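**First contact on 2 meters from the new antenna!**

*valtteri_k*, Apr 4, 2021

Finally got the Fleviron vertical up on the mast and wow, what a difference!
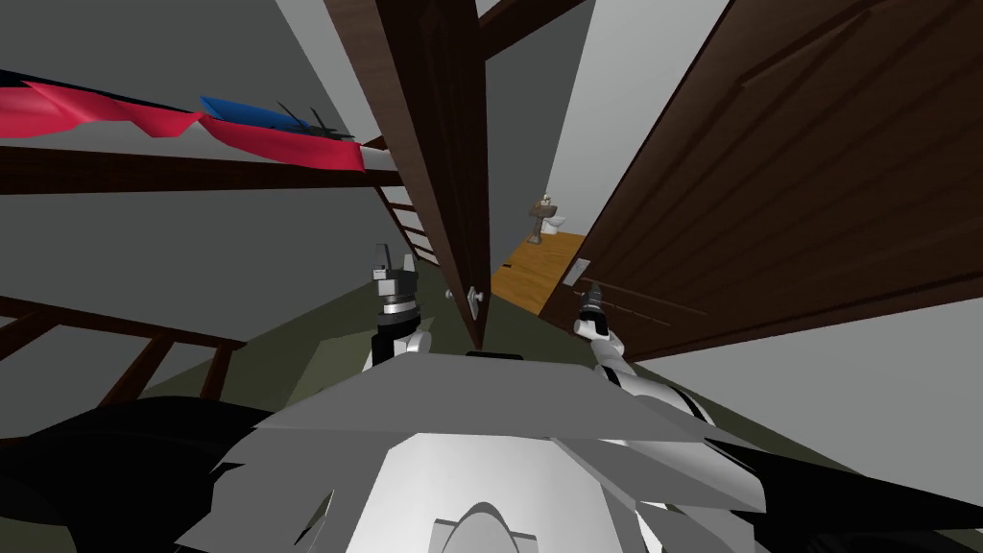
First call and I got Pirjo Saarela out past Kimmont, 61 miles, on 5 watts. Five! My old mobile whip never even opened the repeater out there.

**bijan_n** wrote:

Congrats! Was that simplex or through the machine?

**valtteri_k** wrote:

Simplex, FM (she's up on the ridge, so she did half the work). SWR is lovely right across the band.

**santeri_L** wrote:

> SWR is lovely

So is a dummy load's. I'd check your coax before crediting the antenna. How long is the run?

**valtteri_k** wrote:

135 feet, all new. Fair point, the old stuff was awful!

**bijan_n** wrote:

Disagree with Santeri, height is most of it. Try her again from the ground and see.

**santeri_L** wrote:

Fine, but change one thing at a time.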